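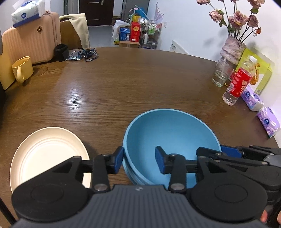
Home Guides Starter Care Baking Schedules Contact

Tue 17 April
By Mhairi Niven

Section 4: Your first dough in the Tevska proofing box

Now for the fun part! If you've worked through Section 3, your box is standing level, the water tray is in, and the display shows the room temperature. You're ready to make bread. The dough in this section is a plain white one, very forgiving, and I still bake it most weeks even though I have a shelf full of fancier recipes.

Before you begin

Feed your starter the evening before. It should be bubbly and domed on top when you use it. If it has already sunk in the middle you can go ahead, but expect a slower rise (and a slightly more sour loaf, which some of us like).

Pick a bowl with plenty of room in it. The dough will get a lot bigger, and scraping it off the heating plate is a miserable job. Check that the bowl fits under the upper rack with the lid closed before you put anything in it.

Mixing

1. Put 100 grams of ripe starter in the bowl and stir in the lukewarm water from the recipe card until it looks milky.

2. Add the flour and mix with a wet hand or a stiff spoon. Stop as soon as you can't find any dry patches. It will look rough and shaggy, and that's just how it should look!

3. Cover the bowl and leave it on the counter for 20 minutes.

4. Sprinkle the salt over the top with a small splash of water and squeeze it through the dough. It goes slippery and strange for a minute, then comes back together.

Note: If you use Citen flour, hold back a spoonful or two of the water. It's a softer flour and the dough can get sticky fast.

Setting the box

5. Fill the water tray up to the line. Slide it in gently, under the lower rack.

6. Press MODE until the small loaf symbol comes on, then set the temperature to 78 °F with the arrows. Press START.

7. Wait for the beep. Place the covered bowl in the center of the lower rack, clear of the side walls.

8. Set the timer for 90 minutes.

CAUTION: The plate under the rack stays warm after the box is switched off. Unplug it and let it cool before wiping it down. Never stand a bowl right on the plate.

CAUTION: Do not move the box with water in the tray.

Folding and checking

9. When the timer goes, wet your hand, reach down the side of the bowl, pull the dough up and fold it over itself. Turn the bowl a quarter and do it again until you're back where you started. You'll feel it tighten up under your fingers, and I never get tired of that.

10. Cover, close the lid and run the timer again. Repeat the fold once more when it beeps.

11. Leave the dough alone until it has puffed up well and wobbles when you nudge the bowl. Go by the dough here, even if the clock says something else. A young starter may need another hour or more.

If the dough isn't rising

Display shows E2: the lid isn't fully closed. Lift it and press down on both front corners.

Dough feels cool: the sensor may be touching the bowl. Move the bowl away from the back wall.

Dry skin on top: refill the tray and use a tighter cover. A damp dish towel dries out in there, so a plate or a shower cap works better.

Sigrun Rønning, who tested these steps with her rye starter, adds that rye doughs crack on the surface when they're ready and won't dome much. She skips steps 9 and 10 completely and shapes straight from the bowl.

Once your dough is wobbly, dust the counter, tip it out and go to Section 5, Shaping and Baking. The Tveit basket is covered there too, along with how to flour it so the loaf comes out in one piece.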